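Gurkance player accounts and avatars: frequently asked questions

How many avatars can one account hold?
Up to 12. Deleting an avatar frees its slot at the next server restart.

Can I change body type after the prologue?
Yes, at the mirror in Jitaru harbour. The charge is 400 marks. Height and voice can be altered in the same menu.

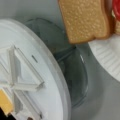 Worn armour is refitted automatically. Dyes are kept, but engraved names are removed and must be bought again.

Why is my avatar shown as a grey outline to other players?
Their client has not loaded your outfit. Outfits with a file size over 1175 KB are not sent to other players. Remove a layer and save again.

Does appearance affect dialogue?
In Bamier only. Guards there check for a house badge. All other dialogue depends on reputation.

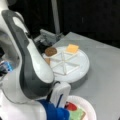 Can I move an avatar to another region?
Yes, from level 80. Log out in a town, open the Fledex launcher and choose Transfer. Unsold market goods are returned by post. Guild rank is lost.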